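Hand tracker swaps left and right when both hands grip the same part – how do I stop it?

Fidix community help > Perception > Hand tracking
Posted 3rd July

Labeling egocentric kitchen clips for a policy that has to refit fridge door parts. Pipeline is the stock Fidix hand detector, then the Butetti tracker, then our own code that turns the tracks into wrist targets for two arms. Works fine while the hands are apart. As soon as both go to the gray bar at the top of the door the IDs flip, sometimes for 7 frames, sometimes for the rest of the clip. The planner then gets a left wrist target that jumps over to the right side and it throws a joint velocity error.

Already tried: detector confidence up to 85 percent (drops the right hand completly), smoothing window of 5 frames (just makes the jump slower). Don't want to hand-fix every clip. Is there a setting for this or do I have to write something?
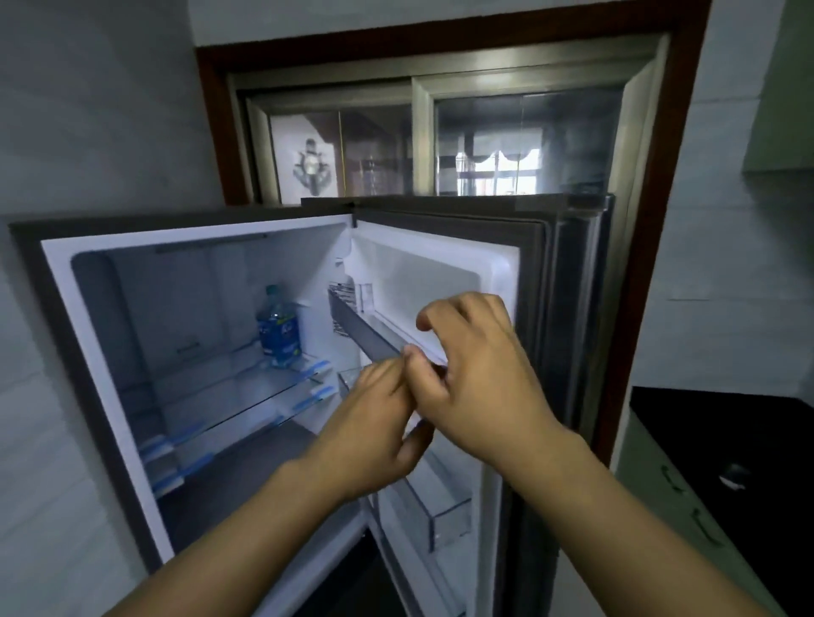 pimetti_lab
Member, perception tooling

Your problem is box overlap. Left hand pinching the bar from below, right hand with its fingers over the top just next to it, so the two boxes share a lot of pixels and the tracker matches on box overlap only by default. Coin toss at that point.

Don't match on hands alone. Match on forearms. Left one comes in from lower left, right one from lower right, and they only converge at the bar – that's a far better cue than anything you'll get from the fingers. What we do:

Turn on the arm mask output in the detector. Off by default, costs a bit of memory.
Fit a line through each mask, take the end farthest from the fingers as the anchor.
Match on anchor distance first, box overlap second.
If a mask is missing, hold the last ID for up to 6 frames, then mark the hand unknown. Do not guess.

Have the planner freeze the arm on unknown. A gap in the data is way easier to deal with than a swapped wrist.

Put the smoothing after the ID fix too, not before. If you smooth first you are averaging two different hands.

gripnotes
New member

had the same thing, I just turned confidence down and it went away mostly. maybe try that? also which version are you on, the January release had a bug with mirrored clips, handedness came out backwards on anything that had been flipped for augmentation

wristframe
Member, controls

Forearm anchors are right, +1. Two things to add.

Don't lean on the tracker to protect the arms. Put a jump check in front of the planner – compare each new wrist target with the last good one and reject it if the step is more than the arm can do in one tick. Should be there anyway.

And for this task you may want both wrists in the bar's frame instead of the camera's. Head camera moves the whole time, so half of what looks like wrist motion is somebody's neck. We use the Majumder part pose node for that, it needs one decent view of the part before the hands cover it. Long thin parts are a pain, it can flip them end to end, so lock the direction to the hinge side of the door at the start of the clip.

Lowering confidence like gripnotes says will give you extra boxes right at the grip, wouldnt do it without the anchors in place.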